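Ponden Shared Kitchen – Questions we get a lot

Last updated 2/4/26. Ask Iman El-Sayed if yours isn't on here.

How do I book?
Online form, or the sheet by the front door. The sheet wins if they clash. Slots are two hours, back to back slots fine if no one else wants them.

Can I book for December already?
Yes but only one evening per household till the holiday list closes. After that, whatever's left.

What does it cost?
Residents of Trandano and Belkadi buildings – free, it's in your monthly fee. Everyone else 10 dollars a slot. Card only, no cash in the drawer please, it goes missing.

Door code?
Emailed the morning of your slot. It changes. 1214 is the old one and hasn't worked for ages so please stop passing it on.

I'm locked out.
Try the code again slowly, then the star key. Still no? Call the Jindau front desk, they can open it untill 9 pm. After 9, sorry, you'll need to rebook.

Can I leave food in the fridge?
Overnight, yes. Name and date on it. Anything with no label goes on Friday, containers too.

And the freezer?
Bottom two drawers only. Top one belongs to the lunch club.

What can I plug in?
One big thing per outlet. Kettle and toaster together on the window side trips the breaker, every time. Space heaters no. Rice cookers fine, slow cookers fine if you stay in the room.

Any rules for the microwave?
1000 watts, so cut the time if your one at home is weaker. Cover soups and sauces. No foil, no metal trays, no travel mugs with a steel lining.
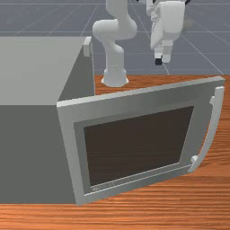

Wipe up spills right away, warm water and a bit of dish soap. Not the green scrub pads – they scratch. Baked on stuff, heat a bowl of water with a slice of lemon for a few minutes, let it sit, then wipe.

Who does the trash?
You do. Bins are out back, left of the gate. New bags under the sink.

Can kids come?
Sure, with an adult in the room the whole time.

Something broke, do I pay?
Plates and glasses no, just tell us. Bigger things, email Iman with what happened and teh time of your slot.

Can I cancel?
Up to the night before, full refund. Same day, no refund but you can swap with somebody.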